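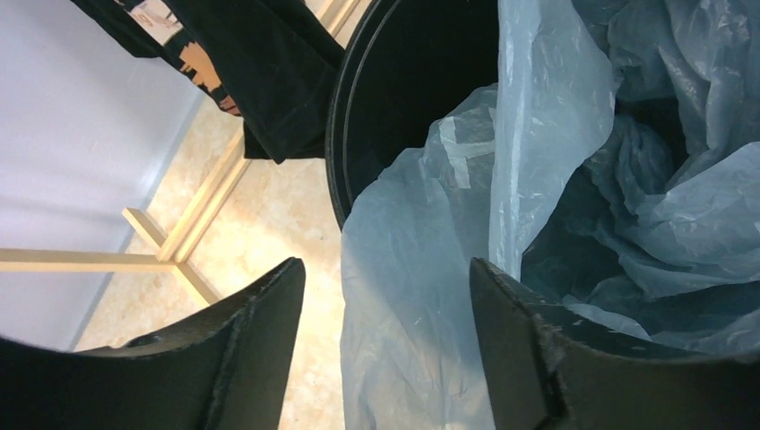 Solange Boyer wrote to me after my last post to say that I should just ask the company for everything they had on me, and that they would have to answer. I'd been grumbling about a loyalty card from Stirnton, the shop where I buy paint and light bulbs and (too often) candles, and how they seemed to know I'd moved before half my cousins did.

So I asked! I wrote a very polite email one evening in December, with a cup of tea going cold next to me, to the address at the bottom of their privacy notice. I had never read a privacy notice all the way to the bottom before. It's a long one, and the address is tucked in after a part on cookies that I read twice and still couldn't explain to you.

A man named Valentin Delorme wrote back and asked me to confirm my old street address, which seemed fair enough, and then for a while I heard nothing and forgot all about it. The file came 39 pages long. Every purchase was in there, every coupon I'd let expire, and a list of 3 other companies that had been given my email. One of them is called Grukanness and I still have no idea what they sell.

I wrote again and asked Stirnton to stop sharing my details and to delete the old address, and I kept the card, I'll admit, because I have 200 points on it and I want my discount. Mr. Delorme says the sharing has been switched off. The old address stays on the receipts for now, something to do with tax records, and he was very nice about it.

Next I'm writing to Grukanness. If any of you have dealt with them, please leave me a comment, I'd love to know what I'm supposed to have signed up for.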